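Tharushi Seneviratne started mending clothes for neighbors in Berley because the dry cleaner on her street stopped taking alterations. She was 24 and had one sewing machine, a Merner she bought secondhand.

"I charged too little," she says. "People brought me coats with the whole lining gone and I asked for the price of a zipper."
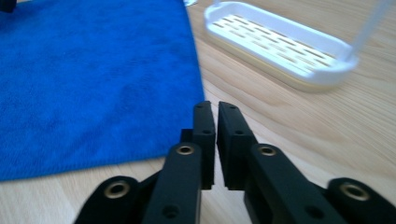 Her shop, Flurside, opened the following September. Last year she finished 2585 repairs, most of them hems and zippers. Jeans come next. She keeps a paper ticket for each job and writes the customer's own words on it, such as "tight when I sit."

Wool is what she likes best. "You can steam it and it forgives you. Polyester doesn't." A moth hole in a sweater takes her 20 minutes if she has matching yarn, and she buys odd skeins from Siriwardena, a yarn store two doors down.

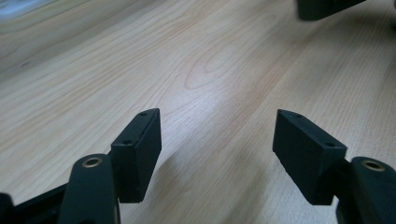

Does she ever turn work away?

She refuses leather and anything beaded, and sends those customers to a tailor in the next town. "I ruined a leather jacket once and paid for it," she says. "It was 236 dollars."

She is now teaching a darning class on weeknights, with a waiting list.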